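4.2 How we recorded the demonstrations

I'll start with the operators, as most of what went wrong in the first round went wrong with us and had very little to do with the policy. Stella Rotich and I did nearly all of the remote sessions between us, and Milan Lambrechts did the hand-guided ones (he has more patience than either of us, and much stronger forearms). By hand-guided I mean the plain old way, where you take hold of the arm, drag it through the task and let the joint encoders write everything down. By remote I mean the operator sits at the Brenel desk with a pair of handles and the robot follows a beat behind.

We'd planned to use only hand guiding. It's cheap, there's no delay, and a new person can pick it up over a cup of tea. The trouble is that it gives you lovely arm paths and awful grasps! When Milan has both hands on one forearm, he can't easily work the fingers as well, so the closing motion ends up being a button press tacked onto the end. The learned behaviour copied that faithfully. It would glide over to the fruit, stop dead, and snap shut, whether or not the fruit was between the fingers.

Remote control fixed the grasps and brought its own headaches. The delay makes people cautious, and cautious people hover. Our early remote recordings are full of long waits where the operator is making up their mind, and a robot that learns from those waits will happily wait forever. Stella's answer was to rehearse each reach a couple of times with recording off, then switch it on and go without stopping. I was doubtful about this — it felt a bit like cheating — but the recordings were so much cleaner that I came around within the day.

In the end we kept 716 remote demonstrations and 3 short sets of hand-guided ones, the latter used only to warm up the arm motion before the grasps were trained. Kristof Cuypers argued for dropping the hand-guided sets altogether, and he may be right. We didn't have the time to run that comparison properly, so I can't tell you.

4.3 What the operator gets to see

This part changed more than any other, and I think it's the bit most worth copying if you're setting up something similar. In the first version the operator had a single view from the head. That's a comfortable way to look at a table, and everyone liked it, and everyone misjudged the last few centimetres. Fingers came down on top of the fruit, or short of it, and the operator often couldn't say which until the grasp failed.

Dzintra Eglītis added the wrist views and wrote the little switcher that lets you flip between them with a foot pedal. (We tried showing all the views side by side first. People's eyes went everywhere and the recordings got worse.) With the pedal, most of us settled into the same habit without being told: head view for the travel, wrist view for the approach, and back to the head view once something was held. Kalliopi Gkikas was the exception and stayed in the wrist view nearly the whole time, and her grasps were among the best we have, so I wouldn't call our habit a rule.

We saved whichever view the operator had up at each moment along with the joint data. The policy never sees that signal in training. We only used it afterwards, to work out what people had been able to see when a reach went astray. 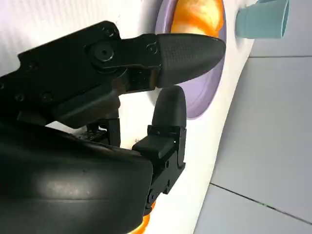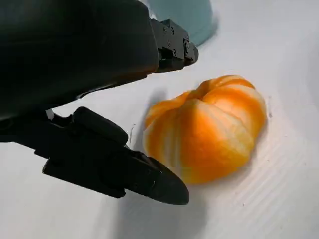
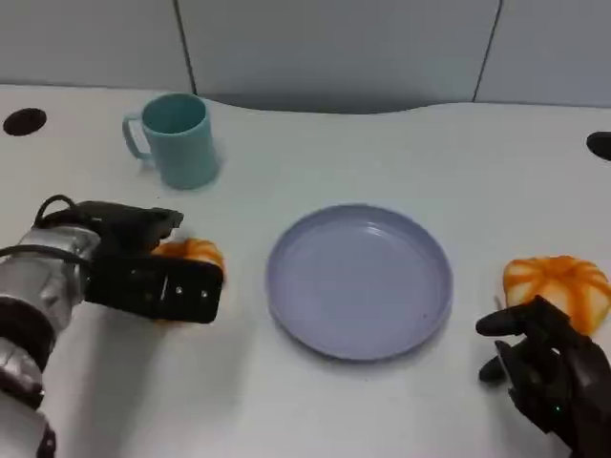 Figure 6. Two wrist-level views and one head view from the tabletop work.

Choosing between views matters most when the operator has to decide where the fingers are going to end up. We label that choice as the "commit point", and in the remote data it's marked by the operator squeezing a trigger on the right handle. In the head view of Figure 6 there's an orange and white piece between the jaws of the left gripper, a short way from the rim of the plate, and the plate itself is empty. From up there it's easy to judge how far the arm still has to travel, but only part of the held piece shows past the jaws, so you'd be guessing at how well it's seated. In the middle picture the wrist view has the fruit well in sight, with a fingertip to its lower left, and that's the sort of view we want people in when they squeeze. The cost is that you lose the rest of the table, and more than one of our operators has steered nicely toward a fruit and then had no idea where the plate was.

We tried to train with the commit point left out, to see if it was earning its keep. The policy still reached well enough, but it dithered near the fruit in just the way our early remote recordings had, even though we'd thrown those recordings away. My best guess is that a bit of hovering survives in everyone's data, mine included, and the marker gives the network a reason to get past it. Stella thinks it has more to do with how we chop the recordings into pieces, and we haven't settled the argument.

One practical note on handles. The ones from Polteo are lighter and nicer to hold for a long session, but their trigger has a soft first stage that a tired finger rests on without noticing. That gave us commit points in silly places, sometimes with the arm still parked. We moved the threshold deeper into the squeeze and relabelled the affected demonstrations by eye, a dull job that Milan and I split between us. The relabelled set is the one used for all the results in Section 5. The original labels are kept in the release beside the corrected ones, in case somebody wants to check our judgement or train on the messier version.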